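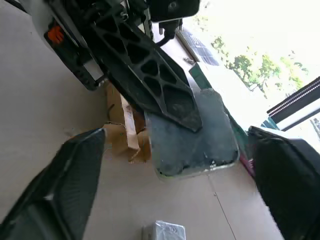 3.2 Tables, pads and leftover packaging

The second part of the study deals with the surfaces on which small goods are unpacked, checked and put back into their packaging. Earlier work on packing (see Section 2) has mostly looked at the goods or at the finished parcel. We were more interested in the table: what lies on it while the work goes on, where the empty boxes end up, and how much of the surface remains free for the next item.

We visited 26 tables at two sites, Firton and Grulent, between January and April. The first visit took place on January 18, 2024. Each table was visited at least twice, at times agreed with the people who worked there. They were asked to leave the surface as it was. Fadi Nasrallah and Dela Dramani made the visits and kept the notes; Viorica Surdu went through the notes afterwards and assigned each item on a table to one of four classes. These were goods, packaging, working surface (pads, mats, trays) and other. An item was put in the last class when neither the notes nor the photograph settled what it was for.

The tables differed in size and height but had a good deal in common. Most had a light top. Most also had a pad or mat on which the goods were set down, and at both sites the staff used "pad" for anything flat and softer than the table, whatever it was made of. We have kept their word. Pads were seldom replaced. Three people at Grulent told us that a pad stays on the table until it curls at the corners or begins to slide, and that marks on it are of no concern.

The arrangement in Figure 2 can serve to explain the coding. The dark grey square pad was coded as working surface. It looks worn and mottled, with small white specks along its lower border, and it was given the condition code "marked". The crumpled brown cardboard box behind it was coded as packaging, as was the wrapping on the small white object, in what looks like translucent plastic. The object itself was coded as goods. Where an item was still wrapped, the item and the wrapping were entered on separate lines, and this is why the number of entries for a table may be higher than the number of things a reader would find on it. The small pink-purple object near the table's edge went into the class "other".

Boxes gave us the most trouble. A box with its flaps open may be waiting to be filled, waiting to be flattened, or simply forgotten, and these states cannot be told apart from a photograph. In the pilot we tried to separate them by asking the staff, but the answers changed within the hour – a box described as rubbish in the morning was holding cable ties by lunch. We therefore dropped the distinction and recorded only the position of the box in relation to the pad (behind, beside, in front, on top) and whether it was creased or crumpled. Boxes behind the pad were the most common case at both sites. Workers at Firton said they pushed them there to keep the near side of the table clear for their hands and sleeves.

Light was recorded in a simpler way. For each table we noted whether it stood by a window and whether daylight fell on the pad. Tables by a window were liked, above all for checking seams on clear wrapping, which are hard to see under the ceiling lamps. They also had a drawback. On bright days the far side of the table was difficult to look at for long, and two people had turned their chairs so as to work with the window to one side. We did not measure brightness and make no claim about how much light is enough.

Free surface was estimated from photographs with a paper grid, following the method used by Konstantinidis in the pilot report. The person estimating marked every square that was touched by any item, however slightly. The method overstates how full a table is, since a long thin object crosses many squares, but it does so in the same way for all tables and the comparison between sites is not much affected. Photographs taken at a slant were used for coding items only and were left out of the estimates.

In all, 500 entries were made. Of these, 43 were changed after a second reading by Kyriaki Kouris, who had not taken part in the visits. Most of the changes concerned the line between packaging and "other": loose bits of film, a torn label, a lid without a container. None concerned the pads.

One point came up in conversation at both sites and was not part of the coding. Staff did not regard an empty box on the table as untidy, but they did object to small wrapped items lying away from the pad, which could be swept off with the waste at the end of a shift. Aliki Tzavaras has suggested that distance from the pad be recorded in later visits. We return to this in Section 4, together with the results for the Fleker trays, which were tried at Grulent only.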